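Nartey N2 Household Arm – Refurbished, With Revised Stop Firmware

Condition: refurbished, grade B
Price: $1,190 with bench clamp, $1,297 with the rolling floor stand
Sold by: Trutik Surplus and Repair
Availability: in stock, ships from October

The Nartey N2 is a light arm for picking things up in rooms where people live. It reaches, it grips, it puts down. For a while it also had a fourth talent, which was carrying on after it had been asked to stop, and that's the reason you can buy one from us at this price.

What went wrong

Units running the 4.1 firmware could miss a stop request if it arrived while the gripper was closing. The arm would finish closing, finish lifting, travel to its drop point, and only then come to a dignified halt. The status light went red straight away, so anyone standing nearby was told the arm had stopped while watching it do nothing of the kind.

Madhu Kashyap found it on our bench with a folded towel. She pressed stop, the light turned red, and the towel continued on its journey. She got the same result often enough to fill a page of the fault book, with some commentary we've left out of this listing. The hardware stop on the base cuts motor power and was never affected. The fault was in the software stop only, meaning the one in the app and the one on the pendant, or in other words the two that people use.

Soft surfaces made it worse. On a hard table a closing gripper is done in a moment. On bedding it presses down, the surface gives, the force reading wanders about, and the closing phase drags on. A longer closing phase is a bigger window for ignoring you. So our retest is done on a made bed in the simulator first, with small electronics and flat items on it, before the arm gets anywhere near a real mattress.

Retest layout: bed, purple runner, open laptop, smaller items
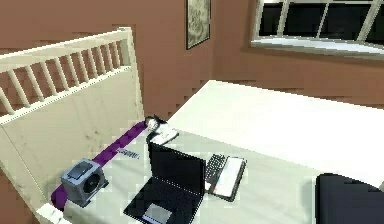
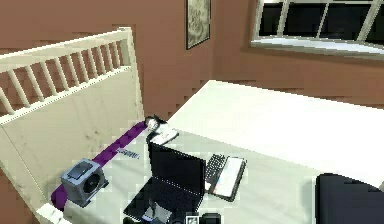

Can I use the N2 near a bed if the software stop has been fixed?

You can, provided the base is on the floor stand or clamped to something that won't shift, and the hardware stop is within reach of whoever is in the room. Keep people and pets off the bed while the arm is moving. The revised firmware shortens the delay but it doesn't make the arm a judge of character.

What we've changed

Firmware is now 4.3, which checks for a stop request throughout the closing phase. Each arm gets 200 stop requests in simulation and then another run on the bench, and an arm that misses one goes back on Roland Holroyd's shelf. The shelf isn't empty.

The status light now goes amber when a stop has been received and red when the joints have come to rest. Ashley Garside argued for this for most of a winter and would like it known.

Gripper pads have been replaced with the Cemari soft set. The originals hardened with age and tended to skate off flat objects.

What we haven't changed

The stop still holds the load. If the gripper has your laptop when you press the button, it'll go on having your laptop, in mid-air, until you release it from the pendant. Cutting power with the hardware stop is different: the joint brakes engage but the gripper relaxes over a few seconds. Put a hand under whatever it's holding, after the joints are still.

Maximum payload is 500 grams. Plenty of laptops weigh more than that. The arm will have a go anyway.

In the box

N2 arm and power supply
Pendant with coiled lead
Base clamp or floor stand, as ordered
Printed stop-test card, signed by whoever ran it
One spare pair of pads

The Indulden camera mount fits but isn't included. Scuffs on the upper link are cosmetic. Some have been coloured in with marker by a previous owner, and the match is poor.

Already own one?

If your N2 shows 4.1 on the pendant's start screen, use only the hardware stop until it's been updated. We'll do the update for the cost of return freight, whether or not you bought the arm here. Write to Tracey Pearce at the service desk with the serial number off the underside of the base. The number on the carton is usually for a different arm.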